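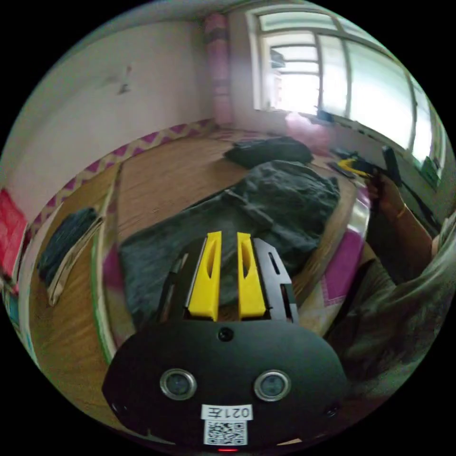

1 min read

Guest Room Turnover Inspection, Ulville House
Form 6, upper floor. Complete before 3 p.m. on the day of arrival.

Room: 413

Smoke alarm, test button held until it sounds. PASS
Comment: Dust on cover. Wiped.

Window restrictor, both screws tight. PASS

Bed frame, legs and center support. FAIL
Comment: One bolt loose at the head end. Tightened, but the thread is worn. Replace before next booking.

Mattress seams and underside, checked with flashlight. PASS

Bedside outlet and lamp cord. PASS
Comment: Lamp is the Zidero model with the inline switch. No heat at plug.

Hot water at basin, run for 3 minutes. FAIL
Comment: Slow to settle. Mixing valve reported to Gomitz, visit due Sunday.

Door closer, latches from fully open. PASS

Escape route card on back of door. FAIL
Comment: Old floor plan, still shows the Mwakalinga stair as open. Reprint.

Items open: 3. Room may be let once the bolt and the card are done. Valve to be rechecked within 12 hours of repair.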